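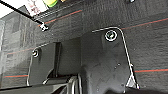 Dark grey fabric with thin orange-red stripes.

What does "green" mean on a clothes label?

Friday, January 19, 2024

Go into almost any clothes shop and look at the little cardboard tags. Some of them will be green, or brown and a bit rough, as if they were made out of an old envelope. They may have a leaf on them. They may say "kind", "conscious", "planet friendly" or "made with care".

Now try to work out what the tag has told you. Kind to what? Friendly to which bit of the planet? If your teacher asked you how a volcano works and you wrote "with care", you wouldn't get many marks.

Grown-ups have a word for it when a company makes itself sound better for nature than it really is. They call it greenwashing. Sometimes a company does it on purpose. Sometimes the people in the shop believe what they've written and just haven't checked very hard. The tag looks the same either way, so it's worth knowing how to read one.

What clothes are made of

Most clothes are made from cotton, polyester, or a mixture of the two. Cotton is the fluffy stuff that grows around the seeds of a plant. Polyester is a kind of plastic, made from oil, which is pulled into very thin threads. There is also wool, which comes mostly from sheep, and linen, which comes from a plant called flax, and plenty of others with long names.

All of them use something up. Cotton needs land and water, and farmers often spray it to keep insects away. Polyester needs oil, and tiny bits of it come off in the wash and go down the drain. Sheep burp a gas called methane, which helps to warm the planet. You can make any of these things in a better way or a worse way, but you can't make a jumper out of nothing at all.

So when a tag says a piece of clothing has "no impact", be suspicious. Somebody grew it or made it, dyed it, sewed it and sent it to the shop, very likely by ship and then by lorry.

The trouble with the word "contains"

Let's say a shop called Vaster is selling a striped hoodie. On the front tag, in big letters, it says CONTAINS RECYCLED MATERIAL. You might think the whole hoodie used to be something else.

Turn to the other label, the small scratchy one sewn inside the seam. It's the one that people cut out when it itches. Say it reads: cotton 97%, recycled polyester 3%. The front tag was telling the truth. The hoodie does contain recycled material. It contains as much of it as a cake contains salt.

"Contains" can mean nearly all or hardly any. So can "made with". If the number is a good one, a shop will usually want to print it in big letters, so when there is no number on the front you're allowed to wonder why.
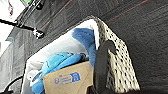 Percentages can be slippery as well, even when they are printed nice and large. A tag might say "30% less water". Less than what? It could be less than the same shop used last year, or less than another shop uses, or less than a very wasteful factory that hardly anybody uses any more. Unless the tag tells you, the number is floating about with nothing to hold on to.

You can try this at home. Tell your family that you have made 50% less mess. See how long it is before someone asks, "Less than when?" That person would be good at reading clothes labels.

One green rail in a big shop

Another trick is to put all the better clothes in one place, right by the door, with plants round them. You walk in past the plants and think, what a nice green shop.

Suppose a firm called Rindberg sells 1000 different things, and 184 of them are in its special Green Leaf range. That's fewer than one in five. The Green Leaf clothes might be very well made, and it would be unfair to say they don't count. But all the others are being sold too, and the posters don't talk about those. If Rindberg puts a leaf on its shop sign, its carrier bags and its website, you could easily come away thinking the leaf goes with everything.

Ask what the rest of the shop is doing.

Promises about later

Some companies don't say they are green now. They say they are going to be. "By 2040 all our clothes will be made from better materials." It might happen. It's good to have a plan, and some changes do take years, because you can't grow a new field of cotton in an afternoon.

Still, a promise about a long time away is very cheap to make. You could promise to have a tidy bedroom by 2040. What you'd want to know is whether anything has been picked up off the floor yet. With a company, look for what it said it would do by now and whether it did. If a promise has quietly vanished from the website and a newer one with a later date has turned up instead, you've learned something.

"Better materials", by the way, is another one of those phrases. Better than what, and who decided?

Badges and ticks

A badge on a label can be useful. Some badges belong to separate groups that send people to farms and factories to check, and they can take the badge away from a company that breaks the rules. Others were drawn by the company itself. It made up the badge, made up the rules and then awarded itself the prize.

From the outside they can look very alike: a circle, a leaf, a tick. To tell them apart, get a grown-up to help you look up the name on the badge. If the only place that mentions it is the shop's own website, I wouldn't think much of it. Even a properly checked badge may cover only one thing. It might be about how the cotton was grown and say nothing on how the workers were paid or what happened to the dye.

If a badge has no name on it at all, it's a drawing.

What about recycling bins in shops?

You may have seen a big box where you can drop off old clothes, and perhaps get a voucher to spend on new ones. Some of those clothes are worn again by other people. Some are cut up for rags or stuffing. Turning an old T-shirt into a new T-shirt is hard, especially if it's a mixture, since the cotton and the plastic have to be pulled apart first. A lot of recycled polyester comes from old drinks bottles and was never clothes in the first place.

And look at the voucher. If you hand in one old top and come out with two new ones, the shop has done rather well out of it. 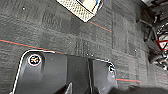
Maarja Bite thinks I'm being a bit mean. She wrote in to say that "if you tell children every green label is a fib, they'll stop looking at labels, and then the shops that try hard get nothing for it." She also says that a hoodie with a little recycled thread in it is still better than a hoodie with none.

She may be right about the hoodie, though I'd like to see the sums. She's certainly right that some firms try harder than others. I don't think every label is a fib. I think a label is an advert until you've checked it, and adverts are written by people who want you to buy the hoodie.

Are companies allowed to do this?

Not if it misleads people. In Britain, adverts have to be truthful, and that includes what they say about nature. If enough of an advert is wrong, the company can be told to change it or stop using it. The trouble is that "planet friendly" is so vague that it can be hard to prove wrong, and checking takes time. By then the poster may have been swapped for the spring one anyway.

Anyone can complain or ask a question, and that includes you. A class at a school in Ralcombe could write to a shop and ask what "conscious" means on a pair of socks. Be polite, and ask for a number. A good answer will have some facts in it. A poor one will thank you for caring about the planet and send you a link to the sock page.

3 things to ask a label

How much of it? (Look for a number, then check it on the label inside.)
Compared with what?
Who checked?

If you can't find the answers, you haven't proved the clothes are bad. You just don't know, and nor does the tag.

Words to know

Greenwashing: making something sound better for nature than it is.
Polyester: a plastic made into thread, used in lots of clothes.
Methane: a gas that helps to warm the planet.
Range: a group of things a shop sells under one name.
Vague: not clear enough to be much use.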